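Wednesday, bench notes — Clilo hand-held gripper kit, trial unit from Hasanon
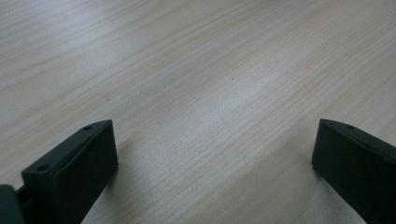 How long do we get to keep the trial unit?
26 days, then it goes back or we buy it.

Loving this thing so far! Weight with the cable on is 184 g, and my wrist was fine after 6 long sessions. Fingers are dark matte plastic with what look like screw or mounting holes on top, so swapping in our own tips should be easy. Opens nice and wide too.

Glare off the pale wood might bother tracking — try the gray mat.

Still to do: ask Hasanon for 2 spare pads, compare with the Metier grip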